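Tamberg Network Room, Semiannual Security Check
Completed 1/30/21. Next one due in August.

1. Door to server closet locks. PASS
Comment: It locks. The key hangs on a hook beside it, labeled KEY. Move the hook.

2. Admin passwords changed since last check. FAIL
Comment: Three were not. One still matches the guest Wi-Fi, which is printed on the lunch menu.

3. Accounts of former staff closed. PARTIAL
Comment: 338 accounts on the Rakitz server, 115 people on payroll. The difference was explained to me as "growth."

4. Backups run and restored in a test. PASS
Comment: Restored to the Varma box in six hours. The manual promises less, but manuals are optimistic.
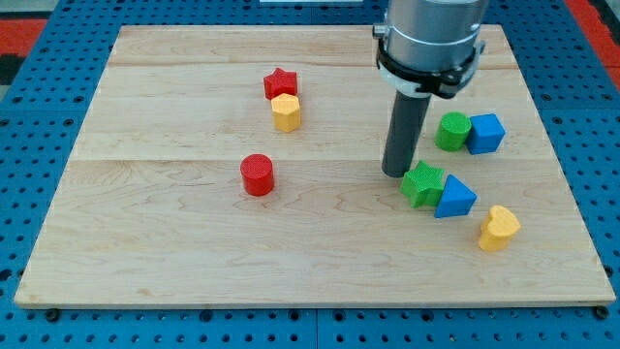
Colored blocks on a wooden board, with the red star and yellow hexagon close together.

5. Firewall rules reviewed. PASS
Comment: Removed a rule named "temp." Left "temp2" alone until someone at Gendalar returns my call.

6. Phishing drill held. FAIL
Comment: Held, yes. The click rate was poor, and the follow-up email explaining the drill was reported as phishing. I am counting that as progress, but the form has no box for it.

7. Visitor log kept up. PARTIAL
Comment: Last visitor signed in as "me." Handwriting does not match mine.

Recheck items 2 and 6 before the August visit. Bring own pen.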